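Matte or satin for a windowless utility room?

grout_and_about
I'm repainting a small utility room with no window. The walls are smooth panels and the old paint is a flat pale gray that marks if you lean on it. I want to stay light. The man at the Virgate counter said satin, my neighbor says satin shows every dent. The room is 258 square feet of wall. Is one gallon enough for two coats?

hallwaypainter9
Satin or eggshell. Flat won't stand up to wiping. One gallon is not enough for two coats on that much wall, so buy two and keep what's left for touch-ups. Wash the walls first and let them dry overnight.

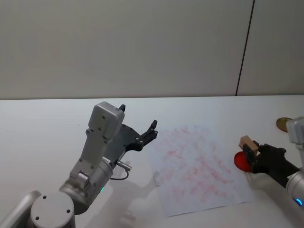
Panel joints matter more than sheen in my opinion. If you fill them with plain spackle, the filler tends to crack when the panels move. Pale gray hides very little at a joint, and a thin dark seam like the one running down the wall on the right will stay noticeable after painting if you leave it open. Run a thin bead of paintable acrylic caulk, wipe it with a damp finger, wait as long as the tube says, then prime. I did my laundry room in April and used 9 tubes, but that room has a lot of joints.

Vumarham_Val
satin. also get a better bulb, mine made the whole room look green

grout_and_about
Thanks, going with eggshell and two gallons. Does the caulk need primer over it or only the bare spots?

hallwaypainter9
Check the tube. Mine said paint only, but I primed the lot anyway.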